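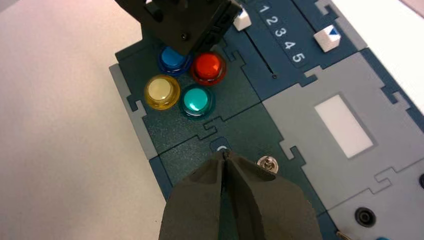 Phones left on the charger overnight wear out first, Jarmo Laitinen wrote to us in January, and no software limit will fix that unless it is switched on out of the box. We partly agree. The Esora handsets had a charge limit. Off by default, buried in the battery menu. Most owners in the Mitetdale group never found it.

So the comparison is between habits, mostly. Overnight chargers on one side, top-up chargers on the other. Same model, same 3000 mAh cell, same Hyvönen wall plug.

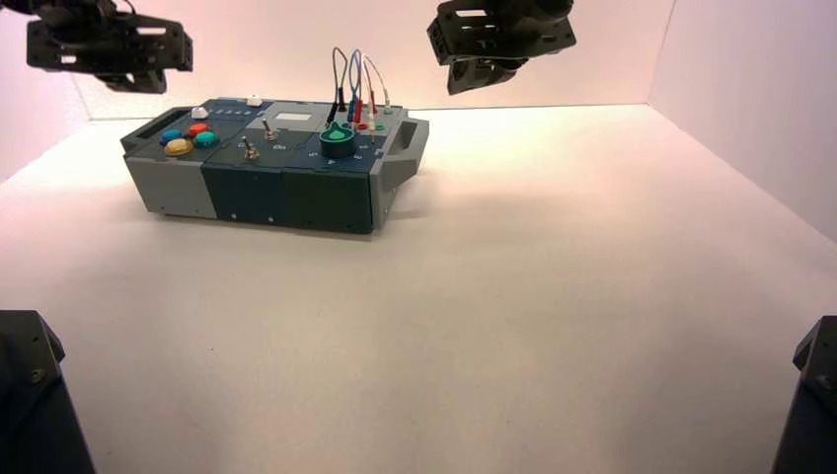
Both groups kept their usual routine for 24 weeks. Capacity was read at the start and end only — a weakness, we know. Overnight group lost nearly 9 per cent. Top-up group lost less, but the spread was wide and a few phones in it did worse than anything else we tested. Heat is the likely culprit there, from cars and sunny window sills. We did not log temprature.

Figure 6. Dark teal panel with a handle at one side and a slider control. 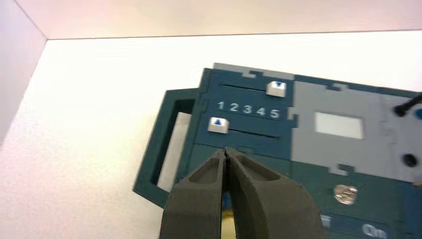

4.1 Self-reported habits

Owners kept a paper diary. Patchy. Several filled in the whole week on Sunday night, by their own account, so times of day are rough and we dont lean on them. Which group a phone belonged in was still clear enough.

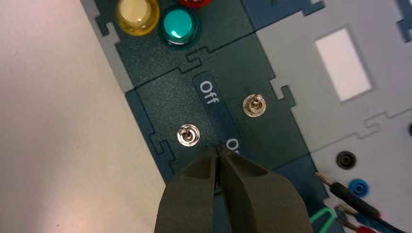
4.2 Swapped batteries

Phones repaired at Brolatetti during the trial were dropped from the totals. Old cells kept for a later capacity check.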